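Living With Autoimmune Conditions: Handout 2, Pacing and Flares
Parkum Community Health Course, August 2020 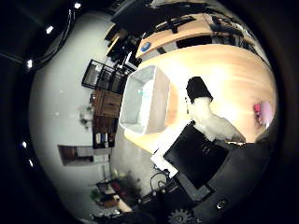 A white bin and a few small things on a wooden tabletop.

Welcome back! Last session we covered what the immune system does on a good day. Now we get to my favorite topic, pacing, and I love teaching it (you can start on it tonight, with a pencil and the back of an envelope).

Key terms
Flare: a stretch when symptoms get worse or new ones show up.
Remission: a stretch with few or no symptoms.
Trigger: something that tends to come before a flare. Triggers differ a lot from person to person, so please don't borrow your neighbor's list!

The diary
Write two lines a day, one for energy and one for pain or stiffness. Add sleep, and any missed medicine. Bring the diary to your next appointment, and don't change a dose on your own.

Splitting up a job
Pick one chore you dread. Break it into steps, put a rest between them, and stop while you still have something left. Yes, even if the kitchen is half done!

For next time
Read pages 17 to 94 in the course binder. Skip the insurance section, we'll do that together in March.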